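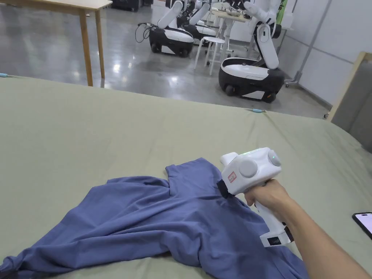

How to fold a T-shirt on a table

Posted by A-yeong Hong, December 20, 2021

A table is easier on the back than a bed, and the shirts come out flatter. You need enough clear surface to lay one shirt out with the sleeves open, and a cloth that won't slide around.

Set up the table

Spread an old sheet over the table and pull it tight. Clip it along the edges with tablecloth clips or clothes pegs. A loose sheet moves with the shirt and you end up smoothing both. A plain colour is best, as you can see the hem and sleeves against it.

Find the collar first

Shirts come out of the basket in a heap. Don't start with whichever bit is on top. Find the collar, lift the shirt by it and let the rest drop. Give it one shake, then lay it face down with the collar pointing away from you.

If a sleeve is inside out, fix it now. Reach in through the armhole, take the cuff and pull it back through.

Smooth it

Work from the middle out to the sides with a flat hand. Then hold the hem at both corners and tug it gently towards you. Cotton that has sat in the basket overnight will keep a few creases. Leave them, or mist the shirt lightly and let it dry flat before you fold it.

Fold it

1. Bring the left side in to the middle of the back, sleeve and all.
2. Turn the sleeve back on itself so it lies straight down the folded side.
3. Do the same on the right.
4. Fold the hem up to just below the collar.
5. Fold in half again and turn the shirt over.

For a drawer where shirts stand on edge, fold the last part in thirds — it holds its shape better. Heavy shirts may only need step 4.

Sorting as you go

Keep one pile per person and put dark colours at the bottom. Stop at 10 shirts to a pile or it will lean. Anything with a stain goes back to the laundry unfolded, so it doesn't get put away by mistake.

Long sleeves

Same method, but the sleeve needs 2 bends: once down the side, then back up if it reaches past the hem. Hoodies are different and I'll do those on a separate page.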